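Home | Builds | Visits | Parts | Archive | Contact

Visit report: the Hulik workshop open day, Nornmont
Feb 4, 2024

Hulik is a shared workshop in Nornmont that opens its doors 2 times a year. I went for one project, a hand-held gripper called the Dilen, built to record how people handle cloth at home. The members take it around to their own houses and bring the recordings back to train a small arm on the bench.

The jaws are black plastic with blue rubber pads on the inner faces, and each finger shows two round screw heads near the pad. The camera looks down between the fingers through a very wide lens, so straight edges bend badly toward the border. The group does not correct this before training. Bedding is the current subject.
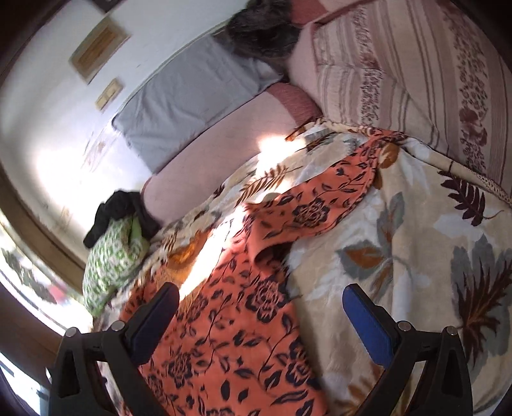
Storage is the main expense. The group has logged more than 1000 grasps since May, and the drive they started with held half of that. Each recording is checked by hand for jaw position, and any with a lost trigger reading is thrown out. The trigger sensor is an Aoun board, chosen on price. It drifts as it warms up, and the members zero it before every session.

Patterned fabric is harder than plain. A dark floral print over a leaf print gives the software plenty of edges, few of which are edges of the cloth. Direct sun makes it worse by washing part of the print out to white. The plan is to keep such recordings in the set and label them.

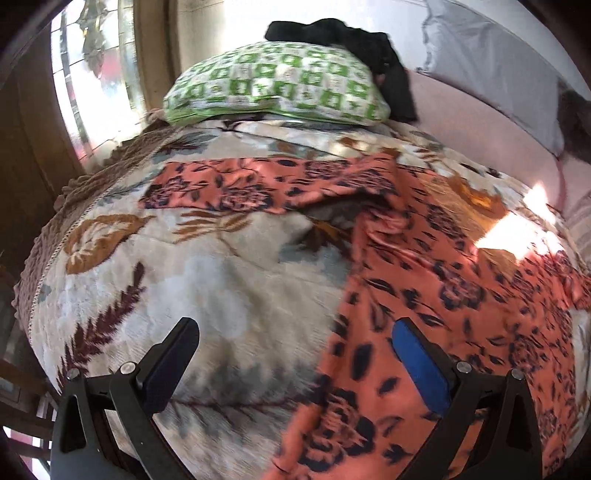 The bench arm

The arm was running on a hand towel. I watched it lift one corner cleanly, miss the next and close on air. The joints are printed, and there is visible play at the wrist. A stiffer wrist is drawn but not printed. Parts for the whole arm came to 500 dollars, excluding the computer.

Parking is behind the building. The parts list is pinned by the door.

Comments

benchrat: Did they say what rubber the pads are? Mine go shiny after a month.

tolstack: Half the grasp errors will be that wrist. Fix the play before recording more.

offcut_2775: Went in the afternoon and the arm was down for a loose cable. Worth the trip for the parts list.

Recent items
- Zeroing a drifting trigger sensor
- Printed joints after one year
- Wide lenses on small grippers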